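Landimby Skills Retention Program
Progress report to the funder, second period
April 29, 2021

Where things stand

The program was funded to find out whether short evening courses keep people in the Landimby district from leaving for work elsewhere. We are now past the halfway mark and I would caution against reading too much into the figures below. They are better than the first period. They are not yet evidence that the idea works.

Enrolments across all courses stand at 1,037. That number has been quoted back to us a few times in meetings as though it were a head count. It counts enrolments, and a person who signs up for bookkeeping, then food safety, then bookkeeping again appears three times. We have asked Zemo, who supply the registration system, for a report by individual learner. They have promised it for May. They promised the last one as well, and it arrived without the postcodes.
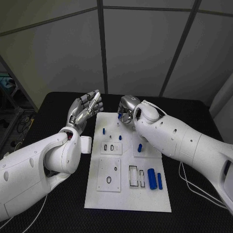 Completions

Completion is running at 76 per cent for courses of four weeks or less. For anything longer it falls to 40 per cent. The first period report put this down to winter driving, and there is likely something in that, but the drop was just as sharp in the courses held in town, where most learners live within walking distance. My own view is that the longer courses are too long. The material in the ten-week bookkeeping course could be taught in six, and the instructors have told us so.

We also need to be careful with the word "completion". Under the current rules a learner completes by attending the final session. There is no assessment in most courses. One evening in March the final session of the food safety course was combined with a supper, and attendance was higher than at any point in the term. All of those present were recorded as completing, including several who had missed the middle weeks. I have left them in the figures because the rules say to, and noted it here because the rules should change.

Employer interest

The original proposal leaned heavily on letters of support from local employers. Of those, 2 have so far hired anyone through the program. Misness took on a part-time clerk in the parts office, and has said it would consider another. The bakery hired for the counter. The remaining firms are still described in our files as "engaged", which in practice means they answer the phone. 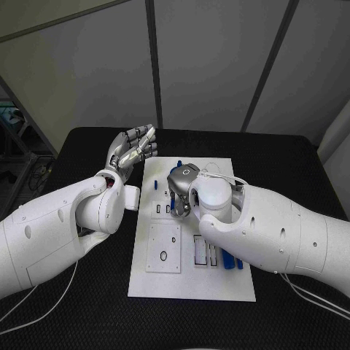

White arms over the white board on the black table.

We had hoped to bring the employers together this spring to talk about what they need. The meeting was moved twice and then held by video with the sound cutting in and out. Two points came through clearly enough to record: they want people who can start at six in the morning, and they would like us to stop sending surveys. Neither point is addressed by the present course list.

Travel and child care

The travel allowance is underspent. It was budgeted on the assumption that learners would claim mileage, and few do. The form runs to four pages and asks for an odometer reading at both ends of the trip. We have drafted a one-page version and would need your approval before using it.

The child care line is overspent, and I would defend every dollar of it. Evening attendance among parents of young children went up as soon as the room next to the library was opened, and it dropped in the week the room was closed for painting. It is the only item in the budget where I can point to a cause and an effect with any confidence. We ask that the unspent travel money be moved across to cover it.

Independent review

As the agreement requires, the draft of this report went to Begović for comment. We had expected a light edit and received a fairly long letter.
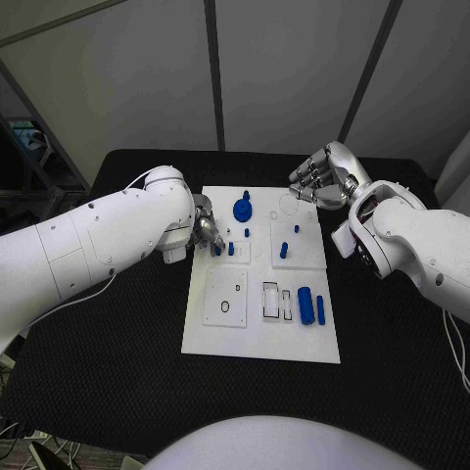 Begović wrote that the report is harder on the program than the data allow, that people who stay in a district rarely fill in a form to say why, and that the comparison between long and short courses ignores who chooses each one. Learners in bookkeeping are older and more of them already have jobs, so leaving early may mean only that they got what they came for.

The last point is fair and I have asked for ages to be added to the registration data. I am less persuaded by the first. The program was sold on a claim about people staying, and so far we have not asked a single former learner whether they did.

Next period

A follow-up call to everyone who finished a course in the first period, made by phone in the evening.
The bookkeeping course cut to six weeks, with a short test at the end.
A revised definition of completion, sent to you for approval before the fall intake.
No new courses until the calls are done.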